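Siltbridge Community Boards > Home & Garden > Paint and finishes

Thread: Going off white desktops, or is it just me

wattle_and_daub
Wednesday, May 20, 2026
We redid the study in October and I went with a matte white top on the long desk. Seven months in I'm over it. Every pencil mark shows, and by mid-afternoon the glare gives me a headache. I'm thinking of repainting in a grey-green. The colour I have in mind is somewhere near this: 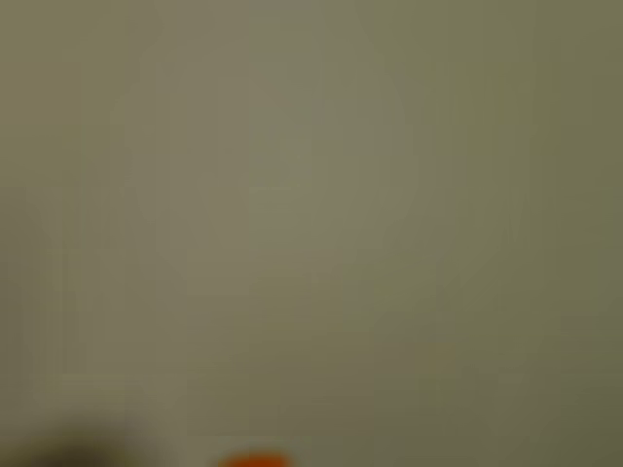
Olive-grey, a bit warmer in places. After something in this family.

The Grovada chart has a few that look close but the chips are tiny. Has anyone lived with a colour like this on a work surface? Budget is small and I'd like to do it over one weekend if I can.

tinroof
Done it, regretted it. A khaki grey looked great on the chip and went like pond water under our LEDs. Get a sample pot and paint a bit of board first. Leave it on the desk for a few days and look at it at night as well.

panel_van_pete
Disagree with tinroof. The globes are the problem there, not the paint. Ours is a green-grey under warm globes and it's been good for three years. Hides dust too.

tinroof
Swapped the globes. Still pond water.

lemonmyrtle9
I'd keep the white, to be blunt. We do kids' craft and sorting at ours and you can find anything on it at a glance. Strong colours stand right out.

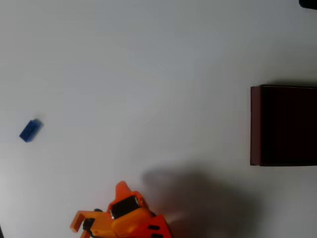

Blue block and dark maroon box on matte white.

Try finding a dark box on an olive desk at six o'clock in winter. If glare is the trouble, move the lamp or get a desk mat. Cheaper than paint and you can do it tonight.

wattle_and_daub
Fair point about finding things. The lamp is already behind me though, the glare is from the window. I could put up a blind but I like the view.

gully_trap
Whatever colour you pick, the prep matters more. Sand it, wipe it down, proper bonding primer, two thin coats. Then leave it alone – up to 14 days before you put anything heavy on it, whatever the tin says about being touch dry. I put a monitor back on too early and the feet are still printed in the paint.

panel_van_pete
Agree with that. Also go for a floor or trim enamel, wall paint will mark in a week. I used Panari satin on ours. Matte looks nicer but you can't scrub it.

lemonmyrtle9
Satin will bring the glare back, Pete.

panel_van_pete
Not on a mid tone it won't. It's the white that's throwing the light around.

gully_trap
Bit of both. Low sheen is the usual compromise if they'll tint it for you.

wattle_and_daub
Thanks all. I'll get two sample pots on Saturday, one greener and one greyer, and paint up an offcut. If both look like pond water I'll buy the desk mat.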